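Small Saucepan FAQ

I've been writing about pots and pans for a while now, and the same questions keep landing in my inbox, most of them about the little lidded saucepan. So I finally put my answers in one place!

Do I really need a small saucepan?

If you ever cook for one or two, yes. Mine does oatmeal, a couple of eggs, leftover soup, and the melted butter for popcorn (the big pot just scorches it).

Glass lid or metal lid?

Glass, every time. I like to peek at rice without letting the steam out, and a clear lid with a steel rim sits nice and flat. Just don't run cold water over it when it's hot. 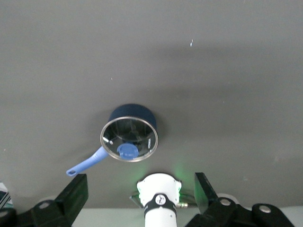
Does the color of the handle matter?

Only to you! I'm a sucker for blue, and I love a knob and handle in lighter shades than a navy pan. A reader in Ilport wrote that she picks hers by the hanging hole and nothing else, that two pans with gorgeous handles went to the thrift store for not having one, and that she'd do it again. Fair enough - my own kitchen in Flirnthorpe has 19 hooks on one wall, so I check for the hole too.

My lid knob is wobbly. Is it done for?

Probably not. On most lids there's a screw on the underside, so hold the knob still and give the screw a gentle turn. Stop when it's snug. I cracked a lid in September by getting carried away with the screwdriver, and I was so mad at myself.

How do I get cloudy spots off the glass?

White vinegar on a soft cloth, then warm soapy water. Dry it right away or the spots come back.

Can I stack pans with the lids on?

You can flip the lid so the knob points down into the pan. I put a dish towel between them too - it saves the rim from scratches.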